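Looking after hand-held grippers: bench notes

Shop tips, Stikonstead workroom page. Updated Sun 20 September
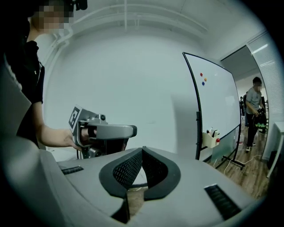
A reader signing as Bratu writes that the pads should be left alone until they start dropping parts, and that wiping them every day only wears out the mesh. We disagree on the first point and half agree on the second. Pads lose grip slowly, and the person holding the tool makes up for it by squeezing harder, so the fault shows up in the trigger linkage well before anything gets dropped. On wear, Bratu has a case against stiff brushes. A damp lint-free cloth does no harm that we have measured.

The notes below cover a matched pair of hand-held grippers with black finger pads, slotted vents in the housing and a square marker on the side for tracking. Other makes differ in the fasteners and very little else.

Finger pads

Wipe with water and a drop of dish soap. Let them air dry before the first run. No alcohol on the textured inset: it stiffens the surface, and after a winter of it (ours was replaced in January) the mesh lifts at the corners. If a corner has lifted, change the pad. Glue gets into the texture and sets hard.

Close the fingers on a strip of printer paper and pull. The paper should drag evenly from both sides. If it swings toward one finger, that side is sitting proud, and the mounting screws want loosening a quarter turn, squaring up and tightening again with the fingers closed.

Change pads in pairs, left and right together. We log cycles and change at 3000, sooner if the work is gritty. The last pair came off at 957 after a week of handling sanded blocks, and by then the left one was polished smooth near the tip.

Vents

Vacuum the slots from outside with a soft brush nozzle. Do not blow compressed air into them. The dust goes in and stays in, usually on the board. If the ribs are packed, take the cover off first and work from the inside out with a dry paintbrush.

The large vent is the one people cover with a palm when they set the tool down or pass it across. Lay it with the vent up.

Side marker

Clean the face with a dry microfiber cloth only. Printed markers scuff, and a scuffed corner costs more tracking than a dusty one. Check the bracket by pushing lightly at the outer edge with a fingertip. There should be no movement at all. If it moves, remove it, clean the threads, refit with a small amount of removable threadlocker and recalibrate. Tightening alone will hold for a day or two.

Replacement markers have to be the same size and the same pattern as the original. Print at 100 percent scale and measure the black square with calipers before mounting. We once lost a morning to a printer driver that had "fit to page" switched on.

Trigger and linkage

Work the trigger through its full travel ten times, slowly. Listen for a click near the end of the stroke, which on ours has always been a dry pivot. One drop of light machine oil on the pivot, wipe, repeat the ten strokes, wipe again. Keep oil away from the pads. If some gets there, soap and water at once, and twice.

Return springs are cheap. We buy them from Ollden in bags of 40 and fit a new one whenever the cover is off for some other job. Hook the fixed end first – the other way round, the spring tends to leave the bench.

Zero and matching

The two tools should read the same opening for the same gap. Set a gauge block between the pads of one, note the reading, then do the other. We allow nearly no difference at the closed end and a little more at full opening. If they disagree, check the pads before touching the calibration. A new pad on one tool and an old pad on the other will account for most of it.

Write the zero values on a label and stick it inside the cover. Ours carries the date, the reading and the pad lot.

Cables and floor

Route any charging or data lead along the wall. A loop across a walkway will be stepped on, and the strain goes to the connector. Bravow clips hold on painted walls but let go of bare wood after a few weeks, so use screws there.

Storage

Fingers slightly open, pads not touching. Pads stored closed take a set, and the tips no longer meet squarely the next day. Keep the tools out of direct sun and off the top of anything warm.

Parts list for one service: two pads, one return spring, removable threadlocker, light oil, lint-free cloth, spare label. Stock number for the spring is 192 in our drawer, second row.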